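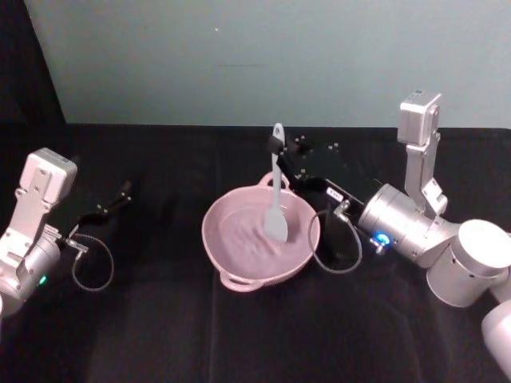 What kind of surface should a plain plastic bowl be placed on if its rim has to be easy to find?
A dark, matte cloth in a single color, large enough to cover the table on every side of the bowl.

3.2 Table covering and bowl

The covering and the bowl were chosen together. Bare tabletops in the Rudstead rooms differ in color and gloss, and in early sessions a shiny top produced a second, reflected rim below the real one. Readers marking the rim by hand disagreed most often at the near side, where the reflection was strongest. A black cloth removed the reflection in all three rooms and was kept for the rest of the work.

Figure 2. Pink plastic bowl on the table covered in black cloth, with the pale gray-blue wall behind. Faint lighter ridges mark the folds in the cloth.

The cloth was supplied by Pimeck at a stated weight of 200 g per square meter. Lighter cloth from the same supplier was tried first and rejected: it moved with the bowl when the bowl was pushed, and the folds gathered against the base. The heavier cloth still creases in storage. Creases were left in place if they were soft, as in Figure 2, and the cloth was replaced if a fold stood high enough to tilt the bowl. Ironing was tried in May and dropped. It flattened the folds but left glossy patches, which were harder to separate from the rim than the folds had been.

Bowls came from the Fudurero household range. Pink was preferred to white for two reasons. White bowls were readily confused with pale walls when viewed from a low angle, and small chips in the rim were difficult to see. Pink kept its contrast against both the black cloth and the gray-blue wall. A darker bowl was also considered, but its lower half merged with the cloth under evening light.

A total of 54 placements were marked by two readers working separately. Placement was judged by eye, with no guide marks on the cloth, in order to keep the surface uniform. Disagreements were settled by Leire Cuesta, using the outer edge of the rim in every case. The inner edge was not used, as its apparent position depends on wall thickness and on the direction of the light.

The Policarpio procedure for table coverings calls for the cloth to be pinned at the corners. Pinning was omitted in the present work. It pulled the creases into straight lines running toward the pins, and two of these lines were marked as table edges in the first round.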